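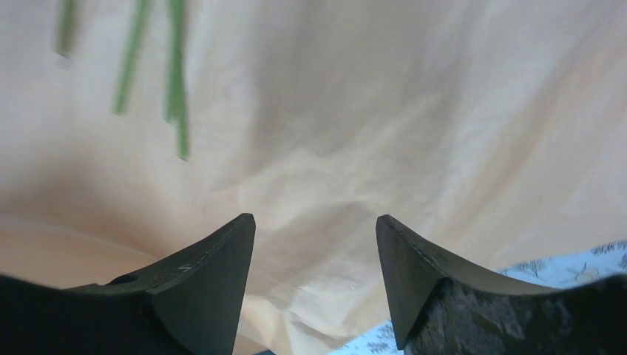
Floral Design I: Notes for Session 6
The Wrapped Bouquet (Hand-Tied, Flat-Wrapped, and Otherwise Subdued)

Handed out 10 Mar 2023. Bring these back next time, preferably without tea on them.

1. Where we are in the course

We have now spent five sessions on vases, foam, wire and the spiral, and most of you can hold a spiral long enough to tie it. Tonight we wrap. Wrapping is taught late because students who learn it early use it to hide things. A good wrap will not rescue a bad bunch. It will make a bad bunch look like a bad bunch somebody paid extra for.

The work in this session counts for one of your two practical grades. The other is the table arrangement in October, which some of you have already begun dreading in writing.

2. Materials

For each wrap you need:

One large sheet of soft wrapping material, pale side up
One smaller sheet for the collar, same color or one shade off
Stems, stripped
Tie (raffia, twine or paper-covered wire)
Ribbon
Water source: a wet pad and a small bag, or tubes
Scissors for paper
Snips for stems

The last two lines are separate for a reason that will become clear the first time you cut ribbon with the snips. Label your paper scissors. The pair that lives in the Wundeck drawer belongs to the room and should be in the Wundeck drawer at the end of the night, a result we have achieved once.

Sheets come in three kinds. Tissue is cheap, creases if you look at it, and falls apart when wet. Kraft paper is honest and stiff and gives every bouquet the air of a baguette. The soft nonwoven sheets drape well, take a fold without a hard line and forgive being refolded. We use the soft ones for practice. The supply closet has cream, peach, gray and a purple ordered by mistake, 126 sheets of it, and you are warmly encouraged to discover a love of purple.

3. Laying out the sheet

Clear the bench first. A wet ring from somebody's bucket will come straight through.

Lay the sheet flat and smooth it once with the side of your hand. Once is plenty. A soft sheet keeps a few wrinkles whatever you do, and they vanish into the gathers at the tie. I have watched a student iron a sheet with her forearm for ten minutes while her tulips opened.

Decide now which way the bouquet points. For a right-hander the stem ends usually come toward you and the heads go away from you, toward the far corner. If you lay it the other way around you will find yourself wrapping upside down, which can be done, and looks it.

Pale sheets (peach, cream, blush) are kind to green. The stems show clearly against them, so you can check angles and cuts before anything is tied. They also show pollen, fingerprints and whatever you had for lunch. Wash your hands after handling lilies.

4. Placing stems

For the flat-wrapped style you build on the sheet instead of in the hand. Longest stems first, at the back. Then work forward, each layer a little shorter at the head. The lower ends should angle gently toward a single tie point. They will not be parallel, and they should not be. Parallel stems make a bouquet the shape of a fence.

Common troubles at this stage:

Pairs. Two stems settle against each other for most of their length and travel as one. Sometimes you want that, for a heavy head that needs a neighbor. Usually you didn't plan it, and you get a lump on one side and a gap on the other. Slide them apart at the lower end and the heads will follow.

Ragged bottoms. While you are building, the ends will finish at different heights. Leave them. Beginners trim after each stem to keep things tidy and arrive at the tie with a bouquet the length of a toothbrush. There is one trim, and it comes at the end.

Creep. Soft material grips the stems a little, which is useful, and then lets go all at once when you lift, which isn't. Keep one palm flat over the tie point whenever the other hand is reaching for something.

Leaves below the tie. Strip them. All of them. The lower part of the stem should be plain green and nothing else. A leaf left under the tie rots in the water, smells like a pond, and takes its friends with it. This is the most frequent deduction I make, and every year somebody argues that theirs was decorative.

5. Cuts

Cut on a slant, with sharp snips, in one motion. A crushed end drinks poorly. If the tip has gone brown or soft, cut back until you reach firm tissue, then look again, because there is often more of it than you hoped.

Check color while you're there. Green from top to bottom is what you want. Streaks of lighter and darker green along a stem are ordinary. A gray-brown tip means the stem has been out of water or too long in old water. It isn't a death sentence, but the stem goes in a bucket after its new cut and doesn't go in your graded piece.

Stems from Lasar come in cut long, so you have room for mistakes. Stems from the Ramadan market stall are fresher and shorter, and you have room for one mistake. Choose according to your character.

6. Tying and gathering

a. Tie the stems before you touch the sheet. Two turns, then a knot. Firm enough to hold when you shake it, loose enough not to bite.

b. Fit the water source. Wet pad around the ends, bag over the pad, tie the bag. Turn it over above the sink. If it drips on the sink, it would have dripped on the customer.

c. Bring up the lower edge of the sheet first, over the bag. People forget this fold and then stare at a little plastic parcel sticking out of their nice work.

d. Bring the left side across, then the right. Do not pull tight. The sheet should stand away from the heads and come in close only at the tie point.

e. Pinch the gathers evenly all the way around. If all the fullness has collected at the back, undo it and start the step again. It will not redistribute itself out of goodwill.

f. Collar, then ribbon. Cut 46 inches of ribbon for a standard bow. Those who cut less will have a knot with ambitions.

7. Color and pattern

The graded wrap uses one plain sheet and, if you like, one patterned layer beneath it, showing at the edge. Keep the pattern quiet. Light blue and white under peach is pleasant. Two patterns in one wrap need a surer hand than any of us has at this hour.

Work out the layers in daylight if you can. The lamps over the Husel benches turn cream into custard, and a shadow across the sheet can pass for a different shade of paper altogether. One person last term returned a perfectly good sheet for being two colors. It was under her own shoulder.

8. Practice for next time

Make two flat wraps at home, one with at least six stems and one with as few as you can make look deliberate. The second is harder. With few stems each gap is on view, and so is every angle, and filler foliage is not permitted, so put it back.

Newspaper is fine for practice. So are weeds, leeks and the neighbor's prunings, with the neighbor's consent. Time yourself on the second attempt. The passing standard at the end of the course is a finished wrap in 33 minutes, including sweeping up.

9. How the piece is marked

Stem condition and cuts: are they clean, slanted, bare below the tie
Placement: angles, heights, balance from the front and both sides
Water: does it leak when I hold it over your shoes
Gathers: even all around
Finish: ribbon, collar, no tape visible

Tape may be used. I know you use it. I don't want to see it.

Buckets rinsed and stacked before you leave, stem ends in the green bin, sheets rolled and never folded, because a crease down the middle is there for good. Anything left on the benches overnight becomes a demonstration piece, and I choose what it demonstrates.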